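Stock Control for Small Kitchens
Handout for week 2: storage, rotation and the weekly count

Last updated: Tuesday, April 22, 2025

Most small kitchens lose money in the store room before anything reaches a pan. The usual causes are over-ordering, poor rotation and goods put away where they are forgotten. This handout covers the second and third. Over-ordering comes up again when we look at suppliers.

1. Rotation

First in, first out means that the oldest stock is used first. New deliveries go behind or underneath what is already on the shelf. Where goods carry a use-by date, the date decides the order, even if a later delivery has the shorter date. Some books call this first expired, first out. For this course the two terms are kept apart, so please use the right one in your written work.

Loose goods such as onions, bread rolls and sachets are harder to rotate than tins. Put them in containers, one kind of item to each, and empty the container fully before refilling. Topping up leaves the oldest items at the bottom.

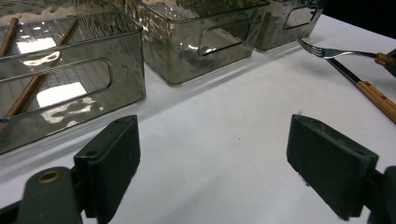
Smoke-grey storage bins with handle cut-outs. Photo: Parisa Sadeghi

Tinted or clear plastic lets staff judge the level without lifting anything down. Solid-sided tubs are fine for goods that are used up every day. Label the container, not the shelf, as containers get moved.

2. Par levels

A par level is the amount you want in stock just after a delivery. Work it out from average use between deliveries, plus a margin for busy days.

Worked case: the Cervantes café uses 524 bread rolls between deliveries and keeps a margin of 30. The par level is 554. If 30 rolls are left when the order is placed, and none will be used before the van arrives, the order is again 524.

Par levels need checking when the menu changes. At Brinenness the soup was dropped in February and the roll order stayed the same for weeks. Joris Martens will go through the figures in the seminar.

3. The weekly count

Count at the same time each week, before a delivery. Work along the shelves in the order they are printed on the sheet. One person counts and one writes. Part-used packs are entered as fractions, to the nearest quarter. 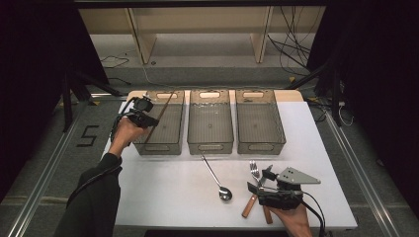

Picture credit: Gilang Oei

Small equipment is counted too, though once a month is enough. Serving spoons, tongs and ladles go missing more often than pans, and replacements are rarely costed into the menu. Enter them on the separate sheet.

Reading for next week

Cuevas, M., Stores and Cellars, chapter 2. Bring a completed count sheet from your own workplace, or use the blank one from Percy Puma.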